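빨래 개는 로봇, 이제 집에서 쓸 만한가요?

카테고리: 생활가전 > 자동화/로봇
작성일: 2020.10.12
조회 1,694 | 답변 3

질문

맞벌이고 애가 둘이라 빨래가 끝이 없습니다. 세탁기랑 건조기는 있는데 개는 건 결국 사람 손이네요. 얼마 전에 Woretti에서 빨래 개는 기계를 예약받는다는 글을 봤고, 영상에서는 셔츠를 척척 개더라고요. Mabaso라는 데서는 팔 달린 가정용 로봇이 설거지에 빨래까지 다 한다고 하고요.
솔직히 반신반의합니다. 영상은 어디까지나 영상이고, 저희 집 빨래는 그렇게 얌전히 펴져 있지 않거든요. 뒤집힌 양말, 소매 한쪽만 말려 들어간 후드티, 이불 위에 쏟아놓은 수건 더미가 현실입니다. 지금 사도 되는 물건인지, 몇 년 더 기다려야 하는지 아시는 분 답변 부탁드립니다. 광고성 답변은 사양합니다.

답변 1 (질문자 채택)

결론부터 쓰면 지금은 사지 마세요.

저는 Grondeswood 쪽 세탁 공장에서 설비 보는 일을 합니다. 공장에는 시트나 수건 접는 기계가 예전부터 있었습니다. 그건 잘 됩니다. 크기가 정해져 있고, 사람이 모서리를 잡아서 투입구에 펴 넣어주니까요. 시트 3,000장이 들어와도 다 같은 시트입니다. 이걸 보고 "기계가 빨래를 갠다"고 하면 반만 맞는 말이에요. 어려운 부분은 앞에 선 사람이 다 하고 있습니다.

가정용이라고 나오는 것들도 설명서를 읽어보면 비슷합니다. 옷을 한 벌씩 집게에 걸어줘야 하고, 두꺼운 옷 안 되고, 아동복 안 되고, 양말이랑 속옷도 안 됩니다. 한 벌씩 펴서 걸어줄 거면 그 시간에 그냥 개면 됩니다.

팔 달린 로봇은 얘기가 좀 다른데, 이쪽은 구겨진 천을 다루는 것부터가 숙제입니다. 컵은 어디를 잡아도 컵 모양 그대로지만 옷은 잡는 순간 모양이 바뀝니다. 검은 옷은 더 골치 아픕니다. 주름하고 그림자가 구분이 잘 안 돼서 어디가 소매고 어디가 밑단인지 사람도 한 번 들춰봐야 알 때가 있잖아요.
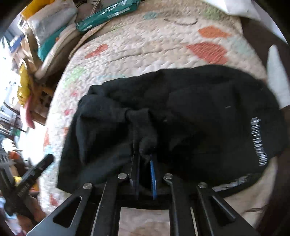 그래서 영상을 보실 때 확인할 게 몇 가지 있습니다. 옷이 처음에 어떤 상태로 놓여 있는지, 중간에 화면이 끊기는지, 배속인지, 바닥이 무늬 없는 책상인지. 저는 구석에 작게 5배속이라고 써 있는 영상도 봤습니다. 그리고 꼭 보셔야 하는 게 실패했을 때입니다. 한 번 잘못 잡았을 때 스스로 놓고 다시 잡는지, 아니면 그 장면이 아예 없는지요. 제가 본 업체 영상 중에 실패 장면을 넣은 건 하나도 없었습니다.

집 안은 공장보다 조건이 훨씬 나쁩니다. 침대 위에 옷이 있으면 그 밑 이불도 천이고, 무늬도 있고, 옆에는 다른 짐이 쌓여 있습니다. 옷만 집으려다 이불까지 같이 집는 일이 생겨도 이상하지 않습니다. 이런 데서 사람 손 안 빌리고 한 바구니를 끝까지 갰다는 얘기를 저는 아직 못 들었습니다. 연구하는 분들이 노는 건 아니고 예전보다 나아진 건 맞는데, 돈 주고 살 물건하고는 거리가 있습니다.

예약금은 환불 조건부터 보세요. 출시일이 "예정"이라고만 되어 있으면 저라면 안 넣습니다.

 └ 질문자: 자세한 답변 감사합니다. 설명서 다시 보니 정말 아동복 불가라고 되어 있네요. 애들 옷이 제일 많은데... 예약은 안 하기로 했습니다.

답변 2

윗분이 너무 부정적이신 듯? 로봇청소기도 처음 나왔을 때 다들 장난감이라고 했어요. 지금은 집집마다 쓰잖아요. Citisix 매장에서 접는 기계 시연하는 거 봤는데 티셔츠는 꽤 깔끔하게 나오던데요. 직원분이 옆에서 걸어주긴 했지만요. 기술은 금방금방 좋아지니까 여유 있으면 한번 써보시는 것도 괜찮다고 생각합니다.

 └ 답변 1 작성자: 그 직원분이 걸어주는 게 제가 말한 그 부분입니다. 그리고 로봇청소기는 바닥을 굴러다니면 되지 물건을 집을 일이 없어요. 같이 놓고 비교하기는 어렵습니다.

 └ 답변 2 작성자: 네 뭐 그건 그렇네요.

답변 3

저희 집은 안 개고 삽니다. 바구니를 사람별로 나눠놓고 건조기에서 꺼내면 각자 바구니에 던져 넣고 끝. 셔츠만 옷걸이에 겁니다. 4월부터 이렇게 하는데 아직 불만 없어요. 질문하고는 좀 다른 답이지만 돈은 안 듭니다.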